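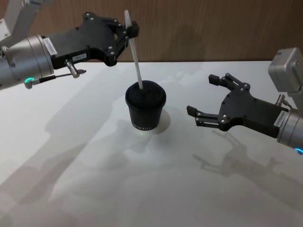 Figure 3. Stirring task during teleoperation. The left gripper holds the white stick in the lidded cup; the right gripper is open.

4.2 Collecting the stirring demonstrations

I'll admit I went into this task thinking it would be the easy one. You grab a stick, you move it in a circle, you let go. Our first teleoperator, Lyle Nguyen-Tran, thought so too, and we both had to take it back within a morning (his notes from that session are mostly punctuation).

The trouble is the lid. With an open cup the stick can wander quite a bit and nothing bad happens. With a lid on, the stick goes through a small opening, and that opening acts like a pivot. If the operator moves the gripper in a flat circle, the way most people do at first, the stick pushes on the edge of the hole and the cup starts walking across the table. What you want is a tilt that follows the circle, so the stick sweeps out a cone with its point at the lid. People do this with a spoon without thinking about it. Through a pair of leader arms, with no force feedback, they have to learn it by eye.

We collected 200 demonstrations by remote control and then went back and tried hand guiding on the same task, with Ekua Tsikata holding the wrist and moving it directly. Hand guiding gave us nicer cones! The motion was smoother and the cup drifted less. But her hands and forearms were in the head camera view for most of every episode, and the policy trained on those episodes did badly as soon as the hands were gone. We tried masking them out, following the recipe in the Sorkholm report, and got some of the performance back, though never enough to make me want to keep going. Everything in the results section uses the remote-control set.

A word on the second arm. We told operators they could use the right gripper to steady the cup whenever they liked, and left it at that. I expected them to use it every time. In practice it depended a lot on the person: Delphine Haverford reached for the cup almost at once, while Lyle tended to park the right arm nearby, fingers open, and only came in if the cup began to slide. So the data has two quite different strategies in it, under the same task label. We talked about splitting them and decided to leave them mixed, mostly to see whether the policy would pick one or do something mushy in between. (Mushy in between, at first. See Section 5.1.)

Where you grip the stick matters too. A grip close to the lid is stiff and easy to control but leaves very little room for the fingers to tilt before they bump the rim. A grip near the top gives you all the room you want, and then any small wobble of the wrist gets bigger on its way down. Our operators drifted toward the high grip over time and we didn't correct them.

Each episode was trimmed by hand to start at the first arm motion and end once the gripper had let go. I did the trimming myself and then Hartmut Rathjen redid a portion of it blind, so we could compare. We disagreed most about endings. He cuts earlier than I do, and we kept his version wherever the two differed.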